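인쇄하기 | 이메일로 보내기

그리퍼 비교 시험 전 안전 점검표 및 의견란
대상: Kendard 2지 그리퍼, Vindico 2지 그리퍼 (손목 카메라 장착 상태)
작업: 바구니류 가장자리 파지 및 이동
작성일: 2020. 5. 25.

점검표를 쓰시는 분들께

지난번 점검표는 칸만 있고 설명이 없어서 처음 들어오신 분들이 많이 헤매셨다고 들었습니다. 그래서 이번에는 항목마다 제가 직접 해 보면서 느낀 점을 의견란에 조금 길게 적어 두었어요. 길다고 느끼시는 분은 항목 제목과 판정만 보셔도 됩니다. 다만 처음 이 작업대를 쓰시는 분은 꼭 한 번 차 한잔 하시면서 끝까지 읽어 주세요. 읽는 데 걸리는 시간보다 손가락 패드를 다시 붙이는 시간이 훨씬 깁니다(제가 해 봐서 압니다).

판정은 '적합', '조건부', '부적합'의 세 가지로 적습니다. '조건부'로 적을 때는 어떤 조건인지 의견란에 반드시 써 주세요. 지난 11월 점검 기록을 다시 펼쳐 보니 조건 없는 '조건부'가 꽤 있어서, 지금 와서는 무슨 뜻이었는지 쓴 사람도 기억을 못 하더라고요.

1. 전원 및 비상정지

1-1. 비상정지 버튼을 눌렀을 때 팔과 그리퍼가 모두 멈추는가
판정: 적합
의견: 두 그리퍼를 각각 장착한 상태에서 따로 눌러 보았습니다. Kendard는 멈춘 자리에서 힘을 유지하고, Vindico는 우리 설정에서는 힘이 천천히 빠집니다. 둘 다 팔은 바로 멈추었습니다. 물건을 든 채로 비상정지를 누르면 Vindico 쪽은 물건이 떨어질 수 있으니, 팔 아래로 손을 넣고 계시면 안 됩니다. 급한 마음에 받으려고 손이 먼저 나가는데, 바구니는 떨어져도 괜찮으니 그냥 두세요.

1-2. 비상정지 해제 후 자동으로 움직이지 않는가
판정: 적합
의견: 해제한 뒤에 컨트롤러 화면에서 한 번 더 확인을 눌러야 움직입니다. 이 확인 단계는 귀찮더라도 설정에서 끄지 말아 주세요.

1-3. 케이블이 팔의 동작 범위에서 걸리지 않는가
판정: 조건부
의견: 손목을 한쪽으로 끝까지 돌리면 카메라 케이블이 팽팽해집니다. 클립을 한 칸 위로 옮겨서 여유를 주었고, 그 상태에서는 괜찮았습니다. 조건은 '클립이 위 칸에 있을 것'입니다. 그리퍼를 바꿔 달 때 클립을 빼게 되니까 다시 끼울 때 칸을 꼭 보세요.

2. 그리퍼 장착

2-1. 체결 볼트 4개가 모두 규정대로 조여졌는가
판정: 적합
의견: 대각선 순서로 조이고, 마지막에 토크 렌치로 한 바퀴 더 확인했습니다. 하나만 덜 조여져도 눈으로는 티가 안 나고, 손가락 끝이 미세하게 기울어 값이 이상하게 나옵니다. 예전에 오후 내내 소프트웨어를 의심하다가 결국 볼트였던 적이 있습니다. 그날 저녁은 참 허탈했어요.

2-2. 손가락 표면에 갈라짐이나 이물질이 없는가
판정: Kendard 적합, Vindico 조건부
의견: Vindico 한쪽 패드 모서리가 살짝 일어나 있습니다. 아직 파지에는 지장이 없어 보이지만, 바구니처럼 결이 있는 물건을 잡으면 일어난 자리가 걸릴 수 있습니다. 매 회차 시작 전에 손톱으로 살살 밀어 보시고, 더 벌어졌으면 그 자리에서 교체해 주세요. 여분은 Zostau 상자 안에 있습니다.

2-3. 컨트롤러에 올바른 그리퍼 프로파일이 선택되었는가
판정: 적합
의견: 프로파일 이름이 서로 비슷해서 헷갈립니다. 저는 이름 앞에 K와 V를 붙여 두었습니다. 다른 이름으로 바꾸고 싶으시면 바꾸셔도 좋지만, 바꾼 뒤에는 이 점검표에도 적어 주세요.

3. 손목 카메라

3-1. 렌즈가 깨끗하고 화면에 손가락 끝이 들어오는가
판정: 적합
의견: 손가락 끝이 화면 아래쪽에 들어오도록 각도를 맞추었습니다. 너무 많이 들어오면 정작 물건이 안 보이고, 안 들어오면 어디를 잡는지 알 수가 없으니 적당히 타협해야 합니다. 렌즈는 전용 천으로만 닦아 주세요. 소매로 닦으시는 분이 계신데, 마음은 이해합니다만 부탁드립니다.

3-2. 노출이 고정되어 있는가
판정: 조건부
의견: 작업대가 흰색이라 자동 노출로 두면 어두운 물건이 들어올 때마다 화면 밝기가 출렁입니다. 고정값으로 두고 쓰되, 천장 조명을 바꾸면 다시 맞추어야 합니다. 조건은 '조명 변경 시 재조정'입니다. 고리버들 짜임처럼 틈으로 빛이 새는 물건은 밝은 점이 촘촘하게 찍혀서, 너무 밝게 잡으면 그쪽 벽이 뭉개져 보입니다. 반대로 어둡게 하면 바닥 쪽 짜임이 안 보이고요. 저는 안쪽 벽의 결이 보이는 쪽을 우선으로 했습니다.

3-3. 영상 저장 경로와 남은 용량을 확인했는가
판정: 적합
의견: 확인 시점에 저장된 영상은 1,071개였고, 용량은 넉넉했습니다. 그리퍼별로 폴더를 나누어 두었으니 섞이지 않게 해 주세요. 한 번 섞이면 영상을 하나하나 열어 손가락 모양을 보고 갈라야 하는데, 권하고 싶지 않은 일입니다.

4. 작업대와 시험 물건

4-1. 작업대 표면이 깨끗한가
판정: 조건부
의견: 표면에 작고 어두운 부스러기가 몇 점 남아 있습니다. 파지 자체에는 영향이 없겠지만, 물건의 윤곽을 자동으로 찾는 비교에서는 이런 점도 물건으로 잡힐 수 있습니다. 회차 사이에 마른 천으로 한 번씩 닦아 주시고, 물티슈는 얼룩이 남으니 피해 주세요.

4-2. 그림자가 물건의 윤곽을 가리지 않는가
판정: 조건부
의견: 바구니 왼쪽으로 푸르스름한 그림자가 크게 지고, 그 바깥으로 더 옅은 그림자가 하나 더 있습니다. 사람 눈에는 문제가 없는데 윤곽 검출에서는 말썽을 부릴 만합니다. 두 그리퍼를 비교할 때 조명만 똑같이 유지하면 비교 자체는 공정하다고 보고, 이번에는 그대로 진행하는 것으로 하겠습니다. 조명 위치를 바닥 테이프로 표시해 두었으니 발로 밀지 않게 조심해 주세요.

4-3. 테두리의 파지 지점이 정해져 있는가
판정: 적합
의견: 짙은 갈색 바구니는 밧줄처럼 꼬인 두툼한 테두리를 잡게 되는데, 곧은 변을 잡을 때와 둥근 모서리를 잡을 때 느낌이 아주 다릅니다. 모서리는 손가락 면이 다 닿지 않아서 조금만 비껴가도 바구니가 돌아갑니다. 그래도 실제 집이나 가게에서는 늘 반듯한 자리만 잡을 수 없으니, 모서리 파지도 비교에 꼭 넣었으면 합니다. 접근은 천천히, 닿기 직전에 한 번 멈추고 화면을 확인한 다음 진행해 주세요.
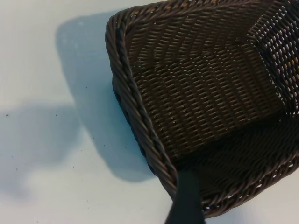 4-4. 짜임이 상한 물건을 걸러 냈는가
판정: 적합
의견: 시험 전후로 테두리와 옆면을 손끝으로 한 번 훑어 주세요. 가닥이 튀어나온 바구니는 손을 다칠 수도 있고, 그리퍼 패드에도 좋지 않습니다. 상한 것은 버리지 마시고 따로 모아 주시면 나중에 '잡기 어려운 물건' 시험에 쓰겠습니다.

5. 파지력과 속도

5-1. 파지력 상한이 설정되어 있는가
판정: 적합
의견: 두 제품의 힘 단계 표시가 서로 달라서 숫자만 맞추면 같은 힘이 되지 않습니다. Wieczorek 힘 측정기로 각각 재어서 비슷한 자리를 찾은 다음 상한을 걸었습니다. 설정값은 컨트롤러 옆 쪽지에 적어 두었습니다. 안 잡힌다고 상한부터 올리시면 안 됩니다. 대개는 힘보다 접근 각도 때문이더군요.

5-2. 접근 속도가 시험용으로 낮추어져 있는가
판정: 적합
의견: 조금 답답하실 거예요. 저도 옆에서 기다리다 보면 속도를 올리고 싶은 마음이 굴뚝같은데, 처음 22회는 무조건 낮은 속도로 해 주시기 바랍니다. 그 뒤에는 기록을 같이 보고 올릴지 정하겠습니다.

5-3. 두 그리퍼의 시험 횟수가 맞추어져 있는가
판정: 조건부
의견: 지금까지 두 제품을 합쳐 대략 137회를 했는데, Kendard 쪽이 더 많습니다. Vindico 패드를 살피느라 중간에 쉬었던 탓이 큽니다. 조건은 '남은 회차를 Vindico부터 진행할 것'입니다. 횟수가 다른 채로 성공률만 나란히 적어 놓으면 보는 사람이 오해하기 쉬우니 표에는 횟수도 꼭 같이 적어 주세요.

6. 작업자 안전

6-1. 동작 중 작업대 경계선 안에 사람이 없는가
판정: 적합
의견: 노란 선 안으로는 팔이 멈춘 다음에만 들어갑니다. 바구니가 조금 비뚤어졌다고 움직이는 중에 손으로 밀어 맞추시는 일이 없도록 해 주세요. 비뚤어진 채로 한 회를 버리는 편이 낫습니다.

6-2. 늘어지는 옷, 목걸이형 출입증, 긴 머리를 정리했는가
판정: 적합
의견: 출입증은 문 옆 고리에 걸어 두시면 됩니다. 고리를 몇 개 더 달아 두었어요.

6-3. 두 사람 이상이 함께 있는가
판정: 적합
의견: 한 분은 조작, 한 분은 비상정지 담당입니다. 비상정지 담당은 휴대전화를 보지 않습니다. 힘드시면 자주 교대하세요. 교대할 때는 소리 내어 "제가 맡았습니다" 하고 말씀해 주시면 서로 마음이 놓입니다.

종합 의견

부적합 항목은 없고, 조건부 항목의 조건을 지키면 시험을 이어 가도 좋다고 판단합니다. 아직 횟수가 고르지 않아 두 그리퍼의 우열을 적기는 이릅니다. 쓰는 사람 입장에서 인상만 말씀드리자면, Kendard는 멈추었을 때 물건을 붙들고 있어서 마음이 편하고, Vindico는 손가락을 바꿔 끼우기가 훨씬 수월합니다. 어느 쪽이 좋으냐는 질문을 벌써 여러 번 받았는데, 조금만 더 기다려 주세요.

점검하면서 이상한 점을 발견하시면 사소해 보여도 의견란에 적어 주시기 바랍니다. 칸이 모자라면 뒷면에 쓰셔도 되고, 뒷면도 모자라면 종이를 덧붙이셔도 됩니다. 다 쓰신 점검표는 컨트롤러 옆 파란 서류철에 날짜순으로 꽂아 주세요.

인쇄하기 | 이메일로 보내기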